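分格料盒取放任务中的误夹与隔板损伤问题
机器人综合实践课程 第二小组报告
关键词:三指夹爪;误夹;力阈值;故障复现;腕部相机

一、写在前面

开题时我们的目标是让机械臂从白色分格料盒里取出带螺纹状环槽的白色圆柱件,放到旁边的托盘上。中期检查以后,题目实际上变了。夹爪在一次取件中把料盒的隔板当成工件夹住,随后执行提升,整个料盒被带离台面,隔板根部开裂。之后的时间我们基本都花在查这件事上。因此本报告不打算给出一个漂亮的成功率,主要交代故障经过、我们做过的排查,以及为什么我们对目前的几种解释都不太放心。

平台部分沿用上一届留下的配置:夹爪为Carkuda三指型,控制软件为Vukness,料盒由学院加工间用白色板材拼成。抓取点由腕部小相机的图像估计得出,没有深度信息。上一届的报告里写“该方案在分格容器中表现稳定”,但没有附原始记录,我们找了共享盘也没找到。这句话我们不再引用。

二、故障经过

故障发生在五月,下午四点多,连续运行模式。日志显示,抓取点估计的置信度高于阈值,下探、闭合、提升三个阶段均返回“成功”。闭合阶段的力反馈达到设定值后,程序判定“已抓到物体”。从程序的角度看,这一次和之前正常的取件没有任何区别。

现场看到的情况是:料盒整体被提起,一侧先离台,随后隔板与底板的接缝裂开,料盒落回台面。当时操作的同学按了急停,不过按下的时间晚于料盒落下的时间,所以急停并没有起到保护作用。没有人受伤。需要说明的是,当时有一位同学的手正放在托盘旁边整理工件,这一点在我们最初交的故障单里漏写了,现补上。

三、复现试验

我们更换了料盒,把提升高度限制在很小的范围内,力设定值保持原样,连续做了34次取件,每次都保存腕部图像和力曲线。其中2次出现夹住隔板的情况。两次误夹都出现在工件紧靠隔板交汇处的时候。

试验图像能看出这个位置有多别扭。圆柱件就立在几块内壁相接的地方,隔板从它下方延伸出来,近乎侧对着镜头,只剩一条很窄的亮边。上方的手指已经搭在环槽上,另外两个指尖却一左一右夹在隔板两边。 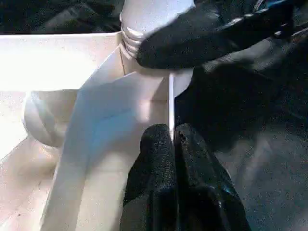

图1 腕部相机视角:上指抵住带环槽的白色圆柱件,下方两指位于隔板两侧

单看这张图,无法判断指尖对隔板施加了多大的力,图像也不能说明后续提升会不会带起料盒。组内讨论时有同学想把它直接当作“误夹证据”,我们最后没有这样写。它能说明的只是指尖和隔板的相对位置。

四、几种解释,以及我们的疑问

(一)视觉估计错误。工件和料盒都是白色,受光强的地方几乎分不出边界,估计模型把隔板边缘并入工件轮廓,听起来很合理。我们在隔板上沿贴了深色胶带重做,误夹没有再出现。但是贴胶带的同时我们也重新标定了相机,两件事混在了一起,不能把效果全算到胶带头上。这是试验设计上的失误,责任在我们。

(二)力阈值过于宽松。Vukness判断抓取成功,只看闭合力是否达到设定值,不看夹到的是什么。夹住薄板同样能达到设定值。我们认为这是最需要改的地方。开口宽度本来可以用来区分隔板和圆柱件,但三指夹爪只输出一个总开度,上指被工件顶住时,下方两指的间距反映不出来。厂家手册建议的“开度校验”在这种姿态下基本无效。

(三)指尖包覆层磨损。指尖表面颗粒感很重,有同学怀疑摩擦变大后更容易挂住隔板。我们换过一次包覆层,换完做的次数太少,不下结论。

(四)相机帧延迟。日志中有一段图像时间戳落后于关节数据51毫秒。这个数字在汇报时很受关注,可是误夹的两次里,只有一次能对上这段延迟。我们倾向于认为它是另一个独立的毛病。

五、采取的措施

1. 提升前增加短距离试提,同时读取腕部力。若竖直方向的力超出工件自重对应的范围,立即松开并退回。
2. 工件距隔板交汇处过近时,程序不再自动抓取,改为提示人工处理。
3. 料盒用夹具固定在台面上。固定以后,误夹的后果会从“提起料盒”变成“拉扯隔板”,所以必须与第1条同时启用。
4. 连续运行时,托盘一侧划为禁入区,整理工件须先暂停程序。

试提功能用Nzioka脚本库里的现成模块改写,测试了故意夹隔板的情形,都能触发松开。不过这些情形是我们自己摆出来的,夹得很正,真实误夹的姿态要杂得多。

六、尚未解决的问题

中期答辩时有老师建议跑满500次再谈可靠性。我们没有做到,原因包括料盒数量不够,以及平台要和别的小组轮流使用。按现有的次数,我们不能说措施有效,只能说启用后还没有再见到料盒被提起。

另外,Fisenura仿真环境里始终没有复现出这个故障。仿真中的隔板是刚体,接缝不会裂,白色表面的反光也过于均匀。我们在仿真里得到的全部取件都正常,这组结果没有放进正文,放在附录B,供下一组同学参考时自行判断。

附录A 故障单(更正版)
附录B 仿真取件记录
附录C 力曲线与腕部图像索引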